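Nonby bedroom: the bed, the folding and the linen

Posted by Diệp Chu, March 15, 2019

Nonby has 28 rooms over two floors, and all the bedrooms are kept in the same way. This is one of the plainer rooms. The walls are white, the headboard is grey and upholstered, and the bedding is pale. The bedding is wrinkled.

Guests who have stayed before will know most of this already. New guests may find the notes further down useful, particularly the part on laundry and the part on leaving things behind.

Click any picture for a larger version. 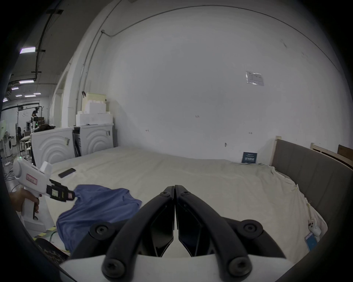

Blue cloth bunched on the bed, one corner gripped. A black phone lies face down on the sheet.

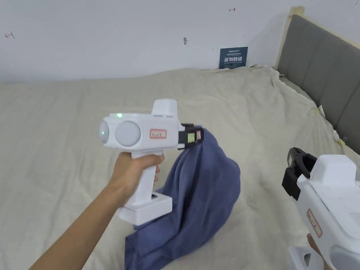
The navy cloth held up by its top corner, with the rest hanging down in folds. A small dark-blue sign leans against the wall at the back of the bed. 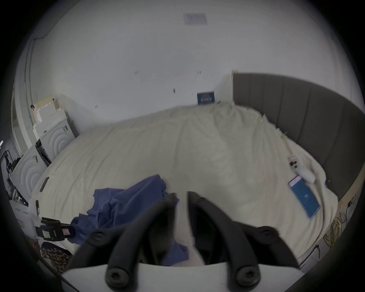 Cloth to the left, blue booklet to the right, with a small bottle-like item near the booklet. The grey headboard has stitched vertical channels.

Folding on the bed is what most people do, and it is what we do as well. A bed gives a wide surface at a reasonable height, and there is space to put finished things to one side. It does mean that the bedding gets creased, so we sort and fold before the bed is made and not after. Mwajuma Rugemalira looks after the linen on both floors and has written the short method below for new staff. It works just as well at home.

Start with anything dark. Shake it out once, away from the pillows, and find two corners on the same side. Lay the piece down and smooth it from the middle outwards with a flat hand. Fold it lengthways, then across, then across again if it is large. Shirts go face down with the sleeves brought in to the back. Small cloths are folded into quarters and stacked with the folded edge facing the door, which makes it easy to see how many have gone from the shelf.

Dark pieces are kept apart from pale bedding until they have been through the wash a few times. We lost a set of sheets to a new navy towel in June and have been strict about it ever since. If you bring your own dark towels, please hang them over the rail and do not leave them damp on the bed.

Bedding is changed every 5 days, or sooner if you ask. Sheets, duvet covers and pillowcases go down to the laundry together in one bag. Mai does the washing for us and returns it the next afternoon, pressed but not starched. We used Brumia before that. Their work was good, but the van came too early in the morning and the bags sat in the hall.

The headboards are brushed from top to bottom, following the channels. Dust settles along the stitching and a damp cloth only pushes it further in. A soft clothes brush is enough. For a mark, use plain water on a white cloth, dab it and leave it to dry with the window open. Please tell us if you spill something, as we would like to get to it the same day.

Marks on the walls are touched up in the spring. The paint is an ordinary matt white and does not take kindly to scrubbing. If you want to put up a note or a card, ask at the desk for the low-tack strips. Ordinary tape takes the paint with it.

Small things are the ones that get left. Phone cables, socks and lip balm turn up in the bedding nearly every week, and every so often a phone goes down in the laundry bag — one of them went through a full wash. Staff now run a hand across the whole bed and along the gap by the headboard before anything is stripped. Found items are put in an envelope with the room number and kept at the desk for 2 months. We will post them on if you pay the postage.

Payment for extra laundry is taken through Flinance at the end of your stay, together with anything else on the room. There is no charge for a change of sheets. Personal clothes are charged by the bag, and you can fill the bag as full as you like provided the cord still closes.

Spare blankets are in the linen cupboard on each landing. Take what you need and leave it on the end of the bed when you go.

Next gallery: the linen cupboard, upper landing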